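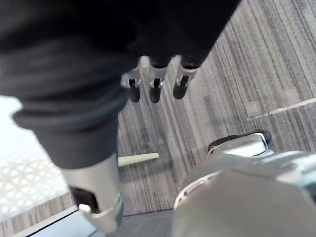

Dunkelgrauer Stoff mit Falten, darunter silberfarbene Metallteile.

Flatbridge erweitert Wäscheservice für Mietwohnungen

Likotcombe - Der Haushaltsdienstleister Flatbridge bietet seinen Wäscheservice ab Mai auch in den Wohnanlagen am Bepari-Ufer an. Damit können 318 weitere Haushalte das Angebot nutzen. Bisher stand es den Mietern von vier Häusern in der Innenstadt offen.

Der Ablauf bleibt gleich. Jeder Haushalt erhält einen gelochten Kunststoffkorb, der am Abholtag bis 9 Uhr vor der Wohnungstür stehen soll. Die Kleidung wird nach Farben getrennt, gewaschen, gefaltet und am folgenden Tag zurückgebracht. Helle und dunkle Stücke dürfen gemeinsam im Korb liegen - sortiert wird erst in der Wäscherei.

"Viele Mieter haben in der Wohnung keinen Platz für eine Maschine und einen Wäscheständer", sagt Hanneke Visser, Geschäftsführerin von Flatbridge. "Im Bepari-Ufer gibt es zwar einen Waschkeller, der ist am Abend aber meist belegt."
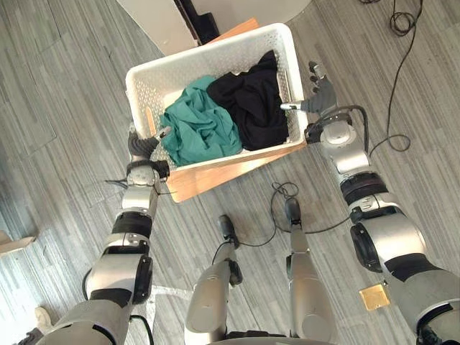

Die Körbe fassen Kleidung für eine normale Maschinenladung und sollten nur bis zum Rand gefüllt werden. Taschen sind vorher zu leeren. Wolle, Seide und Leder nimmt der Service weiterhin nicht an, ebenso wenig Schuhe und Kissen. Bettwäsche wird getrennt abgerechnet.

Im Probebetrieb haben 94 Haushalte den Service genutzt, 68 davon haben ihn anschließend verlängert. Auf Wunsch der Teilnehmer wurde die Rückgabe auf den späten Nachmittag gelegt. Die Leitung der Wäscherei in der Skustby-Straße übernimmt Tharindu Miah.

Anmeldungen nimmt das Büro von Flatbridge in Likotcombe entgegen. Ansprechpartnerin für Mieter und Presse ist Menaka Wanigasekara.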